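Teaching by hand and by remote: pictures from the practice room

On this page we collect pictures from our work on teaching a humanoid robot the small jobs of an office. The project has the name Prondorau, and it is a cooperation between Baltside and the workshop of Mulder in Saltomham. I am Bram Brouwer and I keep this page. My colleagues asked me to write less than last time, so I will try.

For readers who are new: we do not program the movements one by one. A person shows the task, either by taking the robot's arms and guiding them, or by steering from a distance with two hand controllers. Every showing is recorded from start to end, and we call one recording a "run". At the end of March we had 522 runs in the collection, of which the chair and the desk make the largest part. The model learns from the runs that we keep. A run with a long hesitation in the middle is normally removed, although my colleagues and I do not always agree on what is long.

You are welcome to use the pictures in a school or a club if you mention the project name.

1. The robot beside the desk

A raised arm with an open hand is the position we like to check before a remote session. The operator opens and closes his own fingers slowly, and a second person stays close to the stop button and compares. If there is a delay that one can notice, we do not start. The cables above the head need attention also, as a turn of the body in the wrong direction will pull on them, and so we plan the turns before the session and write them on paper.

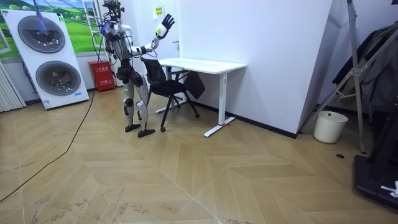 2. Two grippers, one chair

Moving an office chair sounds like a task for a beginner. I thought so too. But a chair on casters does not wait for you: if the left arm pushes a little earlier than the right arm, the chair begins to turn, and then the operator corrects too strongly and it turns to the other side. For this reason we ask new operators to practice the grip alone for 12 runs before they are allowed to move anything. They should take both armrests, hold for 5 seconds, let go and go back.

We tried the same task with hand guiding. It gave a softer grip, but the teacher must stand very near to the arms, and his own legs were often in the way of the chair. For the chair we have now chosen remote control, and we keep hand guiding for the tasks at the table.

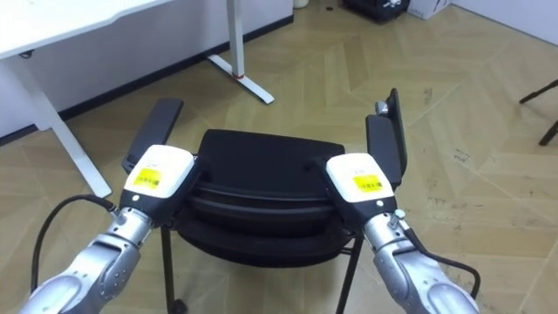 Both armrests held at the same time, with the desk to the left.

The next pictures will be about drawers, which we began on a Thursday and have not finished. Operators who want to join a session in Saltomham can write to me through the contact page. Please tell us if you are left-handed, we have almost no runs from left-handed people and would like to have more.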